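Clelbridge Lost Property and Reuse Room
Progress report to the Sarmiento Fund
10th December
From: Mojtaba Golestani

Sorry this is brief and a bit rough, wanted it with you before the office closes for the holidays. Full accounts follow separately.

Where we are

Sorting room up and running since June. Old parcel counter, ground floor, building dates from 1967 and feels like it in the mornings. Heating has been looked at, now works on one side. Shelving all in. Lighting good over the sorting bench, poor by the door, electrician coming back to finish.

What you paid for, in short: the shelving, the deep gray bins, labels and tags, a secondhand label printer, part of my hours. All bought. The printer was cheaper than we budgeted and the difference went on tags, which we get through faster than expected. Can send the receipts if you want them ahead of the accounts.

How items move through

Items come in from the buses, the library and the swimming pool. They arrive in sacks, all mixed up. First job is to get the small hard things away from coats and towels, otherwise they vanish in the folds and turn up weeks later. Small things go in a bin. Clothing goes on the rail. Anything that smells goes straight outside.

From the bin, each item gets a tag, a line in the log and a shelf. Cases, wallets and purses are opened by two people together and checked for a name. If there's a name we write or phone the same day. Everything else waits on the shelf for 32 days, then goes to reuse if it's in decent shape.

We started out tipping a whole sack into a bin at once. Bad idea. Things got scratched, lids came off, one bottle of shampoo went over everything. Now it's a few items at a time and the bin is cleared before the next lot goes in. Slower per sack but far less going back and forth, and the log is cleaner for it.

The bins

Holding up. Metal floor is well scuffed by now, fine scratches all over and some cloudy patches, and the white panel along the back has worn to gray on its lower part. Cosmetic as far as we're concerned. Sloping sides are a help, small stuff ends up down on the floor where you can get at it. Dark things against the dark side walls are harder to pick out, more on that below.
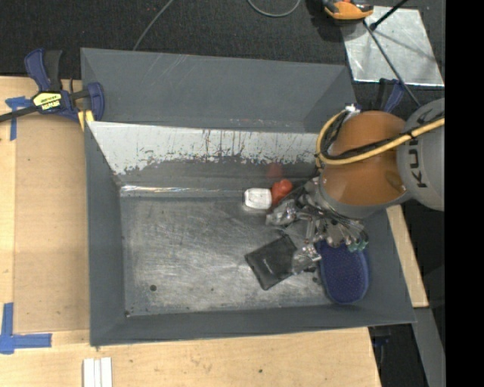 Why are small items kept apart from the clothing?

Because they are the ones people come back for. A black case or a pair of glasses has an owner looking for it, and if it's gone into a coat pocket or the bottom of a sack we can't find it when they ring.

Problems

Dark items. Black cases, navy things, anything in that range, gets passed over when the light is bad, then it's still sitting there when the bin is meant to be clear. We now do a last check by hand before signing the bin off. Would like a clip lamp for the near end of the bench, small cost, can come out of what's left.

Log descriptions. People write what they think a thing is and the owner calls it something else. "Case" is no use by itself. We've asked everyone to put color first, then shape, then what it might be, then any mark on it. So "black, flat, like a wallet, small light mark near middle". Much easier to match over the phone. Took a while to catch on but most entries are done this way now, older ones are being fixed as we get to them.

Software. The Flelov log we were told would talk to the label printer does not. Every tag gets typed twice. Fludetti, who sold us the printer, say an update is coming, no date given. I'm chasing but wouldn't hold out much hope before the new year. In the meantime we keep a paper sheet beside the bench as backup.

Sacks from the pool. Still arriving wet. Have asked again for them to be hung before collection. The manager has agreed, the practice hasn't changed yet.

Money

On budget overall. Shelving went over slightly as the wall needed battens first. Covered by the saving on the printer and by not buying the second trolley, which we found we could do without. There are 3 invoices outstanding, all small, all expected before the accounts go in.

People

We have 5 regulars on the rota now. One dropped out over the summer for work reasons, replaced quickly. Training is half a morning at the bench with someone who knows the job, then a session on handling wallets and cards. I'd like to write the training up properly, at the moment it's mostly in my head and on two sheets of paper taped inside the cupbord door.

Reuse side

Slower to get going than the returns side. Good umbrellas and lunch boxes go quickly. Odd lids, single gloves and chargers don't, and we're running out of room for them. Proposal is to stop shelving single gloves after the waiting period and send them for rag. Please say if the Fund has any objection, it does touch on the wording in the grant letter about reuse.

Next steps

Clip lamp for the bench, if you're happy with that
Finish correcting the older log entries
Training notes written up
Decision on gloves and lids
Door lighting finished
Keep on at Fludetti about teh update

Bins don't need replacing this year. I'd leave the money where it is and look at them again in June, when we'll have had a full year of use and can judge the wear properly.

Visits welcome any time, mornings are best as that's when the sacks come in. Bring a sweater.

M. Golestani
Clelbridge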